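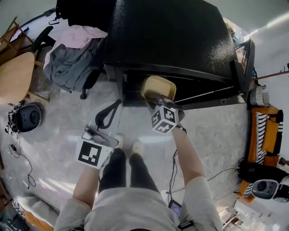
Handheld grippers for a class project -- right one keeps dropping out of tracking
Posted in Student Robotics by traltico_team4

Our class is recording household tasks with a pair of handheld grippers, each with a white marker cube on it. The task this month is pulling a container out of a low shelf. The left gripper tracks fine. The right one loses its pose as soon as the cube gets near the shelf opening, and we end up throwing out around 20 takes per session. We have until January to turn in 92 good ones. Is this lighting, or are we holding them wrong?

jekard_bench
Probably both. Inside a dark shelf the camera exposes for the room and the black squares run together with the background. Lock the exposure and put a lamp on the floor off to one side. Then check for glare on the cube faces. If the print is glossy, redo it on matte paper and recalibrate.
Also tilt your wrist so two faces of the cube point at your head camera. With one face the pose can flip between two solutions. We lost a whole week to that in the Heitmann lab course.

cinine22
get a better camera

mk_rover
Agree with the first reply on exposure. I would also reach slower. Our club had dropouts that were plain motion blur, and counting to 5 on the way in fixed most of them. Tape the cable to your forearm too, if yours hangs loose -- ours kept swinging in front of the marker.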